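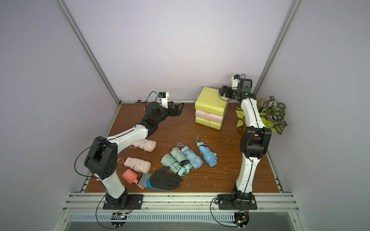 The Nultulby is a two-arm sorting cell for small goods, and I've been running ours in the Molteo returns room since March. I wrote this page because our sales people kept sending folks to me anyway!

So, what it's for. Returns come in mixed. You get lunch boxes, folding umbrellas, whatever else people changed their minds about, and somebody has to separate it all and get it ready for the shelf. I did that by hand for 7 years and my wrists can tell you all about it. With the Nultulby, I tip a batch onto the table and the two arms do the picking and stacking while I check zippers, clasps and straps at the bench next door (the part I always liked best, to be fair).

**What you get**

- Two arms on the front rail, each with a two-finger gripper and its own camera
- Aluminum posts and light-colored walls
- Wood-grain tabletop
- Cinoseo software, with 40 ready-made sorting jobs
- Wi tablet for the operator

**What changed for us**

Manouchehr Shokri runs the late shift, and he was the one who worried the most about it. Fair enough – we all wondered whose hours would go. The hours stayed, but the jobs moved around. He sets up the batches now and teaches new items on the tablet, and he's gotten a pay grade out of it. I do more inspection and a lot less reaching. We handle 600 items on a normal shift, and I go home less sore.

It isn't perfect. Loose straps are a pain, so plan on stepping in when something snags. You'll also want to sweep the tabletop between batches, and I'd keep a pair of coated work gloves handy for the scruffier returns. The first weeks were slow, too. We wrote up 128 little notes for the software team before I stopped grumbling.

**Ordering**

The cell ships assembled, and setup training for two operators is included. Ask for both shifts to be trained together if you can swing it. We didn't, and I spent a lot of evenings on the phone with Manouchehr!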